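Ticket 233: left arm stops during wrist rotation, Cell 4
Opened: 20 June 2018
Assigned to: Lev Sydorenko, Latberg Equipment Support

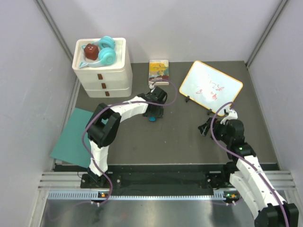 The operator reports that the left arm halts with a position fault when the wrist turns beyond 71 degrees. The right arm is unaffected.

Checks carried out: base fixings on the front rail found tight. With power off, the purple cable was seen to pull taut at the elbow before the wrist reached its limit — the clip had been fitted too close to the joint.

Action: clip moved back along the link and cable slack reset. Both arms were homed and the test routine was run twice without fault.

Status: on hold pending one full shift of normal use. The cable is to be inspected again in September.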